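From: Thibault Hoarau
To: clildale-writers list
Subject: Re: [clildale] Band story, second draft, point of view

Odette Texier wrote:
> I read the second draft of "Puris" last night. The bar
> section works. My problem is the drummer. On page 2 we
> are in his head, then the owner is thinking about the
> rent, then we are back with the drummer. Is that meant?
> Also, does the limit for the Gremen issue include the
> title and the song lyrics?

The limit is 2000 words. Lyrics count. The title and byline do not. Évan confirmed this for the last issue and the rule has not changed.

On point of view: the shift is a leftover. In the first draft the owner, Maillard, narrated the whole thing. I moved it to the drummer and missed one paragraph. It will be cut, and the rent will come up in dialogue when the band gets paid. That costs 18 words, which I can take from the load-in. 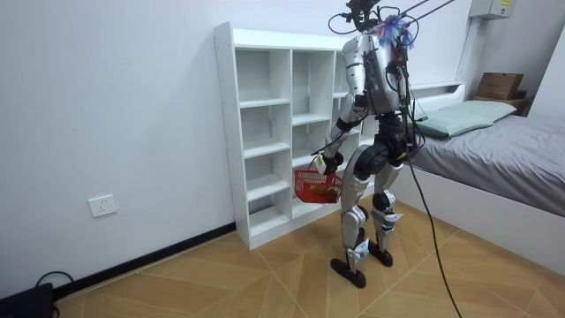
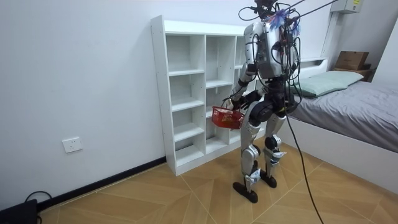

The ending is harder. At present the drummer hears the song through the wall of the motel and does not go back. Apolline thinks he should go back. I tried it and the last page then needs a second conversation with the singer, which repeats the one in the parking lot. I would keep the wall and drop the line where he explains why he stays in bed.

Two smaller items. Line 109 has "lay" where it should be "laid." The set list in the middle is in present tense and the rest is in past. I left it that way on purpose, but if more than one reader trips on it I will change it.

Aminu, you asked for line numbers in the file. They are on in the new version. Please put comments in a reply to the list and leave the file alone, as we ended up with two copies last time and I had to merge them by hand.

Third draft goes up in June. Odette, if you still have your marked copy of the bar section, send it to me off list.

Thibault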